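I've got the sourdough bug again! It happens every March, when the kitchen finally gets a bit of morning light and I start thinking that a warm loaf before work is a perfectly sensible thing to want. This year I'm using rye from the mill at Brudau, and the smell of it alone (malty, a bit like apples) had me grinning at the worktop. 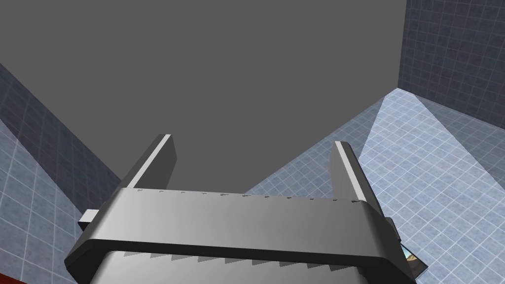
Selvaraj Karunaratne

My recipe is still the simple one: 1000 g of flour, 800 g of that strong white and the rest rye, with 80 g of lively starter. It makes 2 big loaves, one to eat and one to give away, though the second doesn't always leave the house. I mix it last thing at night and leave it on the shelf by the boiler – far too warm in summer, lovely now.

The big change is that I've stopped kneading. A few gentle folds, a wait, a few more, and the dough goes from porridge to something silky that wobbles when you nudge the bowl. I could watch it all evening!

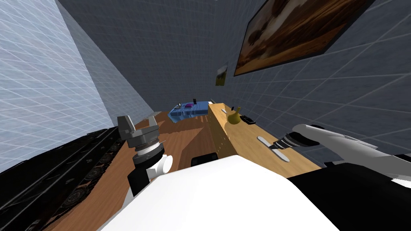 Domingo Sepúlveda wrote in to say that he'd cut the starter by half with that much rye, and go to bed happier. I'm trying it tonight, with caraway seeds in one loaf and nothing at all in the other. Oh, and do save the crusts for soup.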